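How to Speak at a County Commission Meeting (and Get Your Comment on the Record)

Posted 11/20/24

I love public comment. I know that makes me sound like a strange person to sit next to at dinner, but I mean it! Two minutes at a microphone in front of the people who vote on your roads, your library hours and your sign ordinance is a wonderful thing to have, and most folks in Osdale never use it.

My first time was in June, when the commission took up the change to the sign rules along Laltine Road. I was so nervous I read my own address wrong. Since then I've spoken at several more meetings, and friends keep asking me how it works, so I'm putting it all in one place.

Step 1: Find the agenda

The clerk posts the agenda on the county website before each regular meeting. Look under "Meetings," then "Current packet." The packet can be huge (the one for the sign rules ran 355 pages), so don't try to read it all. Search for your topic, find the item number and write it down. Ours was item 28, near the very end, and it didn't come up until well after nine.

Read the staff report for your item. It's usually short, and it tells you what the commission is being asked to do: hold a first reading, take a final vote, or send it back for more work. Your comment should match. Asking people to vote no on a night when they aren't voting is a waste of your two minutes.

Step 2: Sign up

You can sign up online until noon on the day of the meeting, or fill out a paper card at the table outside the chamber. I like the card. It asks for your name, your address, the item number and whether you're for, against or neutral. If your subject isn't on the agenda, write "general comment" where the item number goes. Those speakers go first, right after the pledge and the minutes.

Step 3: Write it out

Two minutes is shorter than you think. I type mine in big print, double spaced, and it always fits on one page. The order I use:

Name and the part of the county you live in
The item number and what you want them to do
One story or one fact
What you want them to do, again
Thank you

That repeat in the fourth line feels silly on paper and works great out loud. Commissioners are taking notes, flipping pages and looking for their glasses, and the second time is often when they look up.

If you use a number, bring the source. I mentioned that 2,964 households in the Estrella district get their meeting notices by mail, and a commissioner asked me where I got it. I had the page from the packet in my folder and felt like a million bucks.

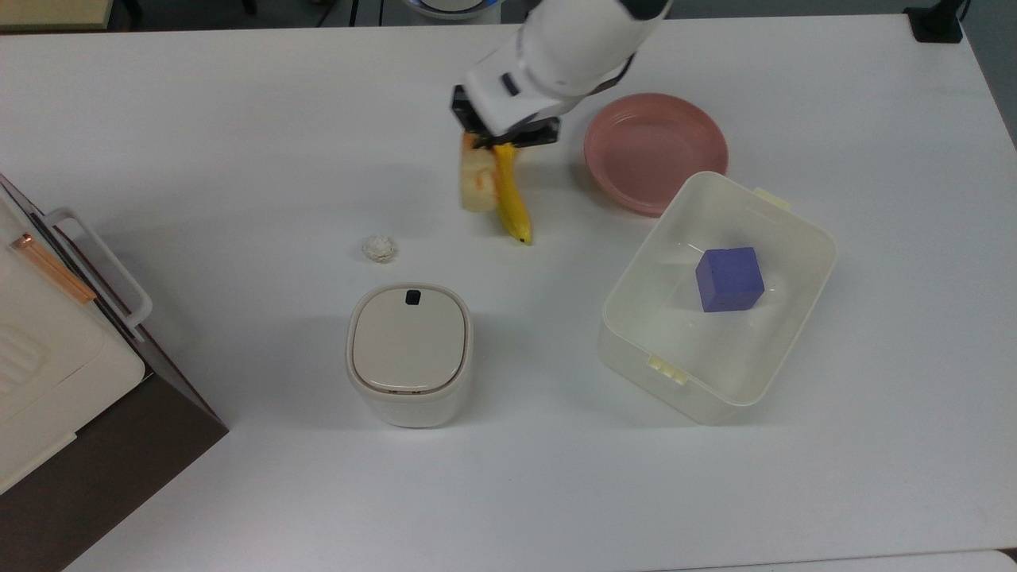 Read your comment out loud at home with a timer, at least twice. Reading it silently doesn't count – you'll go much faster in your head. If you land over two minutes, cut the introduction before you cut the story.

Step 4: At the meeting

Get there early enough to find parking and a seat on the aisle. Bring a snack for the hallway (no food in the chamber) and a sweater. When the chair calls your name, walk up, pull the microphone toward you and start. Speak to the chair. You don't have to call anybody "honorable," although some people do and it's kind of charming.

There's a light on the podium. Green means go, yellow means 30 seconds, red means finish your sentence. Please do finish it! The chair has always let me get to the period.

A few things to skip: clapping, answering the speaker before you, and asking questions you expect to have answered on the spot. They usually won't reply during comment. Put your question in an email and mention that you sent it.

Step 5: Follow up

Hand a copy of your remarks to the clerk before you leave, with the item number at the top. Written copies go into the record in full, even the parts you ran out of time to say. You can also send comments through Oveo, the online form the county uses, up to 516 words per item. It stays open until the meeting is called to order.

The next morning, send a short note to your own commissioner. Mine wrote back before lunch and asked what I thought about the setback distances, and I had plenty to say about the setback distances.

Draft minutes go up before the next regular meeting. Check that your name is spelled right and your position is listed correctly. If it isn't, email the clerk before the minutes are approved.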